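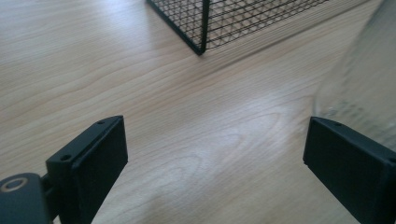

3.2 Wood grain and the pull of the table

Figure 2. A light-colored tabletop with long, wavy grain and looping, cathedral-like figures. Light reflecting off the smooth finish hides part of the grain.

We came to this study expecting people to talk about size, price and shape. They did, for a few minutes, and then they talked about grain. Of the 40 households we visited in Celthorpe and Wakancombe, 26 brought up the pattern in the wood before we had asked a single question about it, and many of them kept a hand on the table while they spoke. For a research team that had spent a whole winter building a survey around dimensions and cost, this was a wonderful surprise, and it changed the order in which we asked things from the second week on.

The word people used most often was "movement." A table with straight, narrow lines was called calm, tidy or plain, depending on who was talking. A table with wide bands and arches was said to be moving, or going somewhere, and one retired bus driver in Wakancombe told us he always sat at the end where "the river comes out." Woodworkers call the arching pattern cathedral figure. It shows up when a board is cut flat across the growth rings, so that each ring meets the face of the board at a low angle and spreads into a broad loop. The same log cut on the quarter gives close, nearly parallel lines. Very few of our participants knew this, yet they sorted our sample boards into the two groups with no trouble at all (see Section 3.4 for the sorting task).

What excited us most was how strongly grain was tied to seating. In 19 households, at least one person had a fixed place at the table and explained it by pointing to something in the wood: a knot, a dark streak, a loop shaped like an eye or a leaf. Children were especially good at this. A girl in Celthorpe had named every loop along her side of the table and could give the names in order, twice, without a mistake. Her father had eaten at the same table for longer than she had been alive and had never noticed any of them!

Finish and light matter too, and here our early notes were too simple. We had coded each table as matte or glossy and left it at that. Nyokabi Mosoti, who ran the Wakancombe visits, pointed out that the same surface could go from a warm tan to almost silver depending on where she stood, and that families knew this perfectly well. They spoke of a "morning side" and an "evening side." Several had turned the table, or moved it away from a window, so that the part they liked best would not be lost in the glare (compare Figure 2). We went back to the recordings and added a code for talk about light. It turned up far more often than we would have guessed, mostly in homes with a single large window in the eating area.

Pale woods got the warmest comments in small kitchens. People said they made the room feel bigger and made breakfast feel earlier, a phrase we heard in both towns and still enjoy. Owners of dark tables answered just as happily that theirs held the evening better and forgave more crumbs. We don't read this as a preference for one color over the other. Almost everyone defended the table they had.

Two sets of owners stood apart. The 6 households with printed surfaces, all from the Nindier range, also talked about movement and loops, and three of them had found the place where the pattern repeats. Finding it was described as a small letdown by two families and as a treat by the third, whose sons now hunt for repeats in floors and café counters. The owners of Saber tables, which are sold unfinished, talked mostly about oiling. For them the grain was something they had watched come up under the cloth, and they remembered the day they did it in great detail.

One limit should be stated plainly. Our visits took place in April and May, when the light in both towns is strong and comes in low at breakfast. A winter round might well bring fewer remarks about shine and more about touch, and we would love to see one done. We also spoke mainly with the person who answered the door, so habits that belong to other members of the household are likely to be underreported here.

3.3 Marks, rings and repairs

Damage came up in nearly every visit, usually with a laugh. Participants separated marks that belonged to the table from marks that had happened to it, and the line between the two shifted with time. A fresh ring from a mug was a fault. An old one, set inside a loop of the grain, was often shown to us with pride, and two owners who had sanded the rest of the surface had carefully worked around theirs.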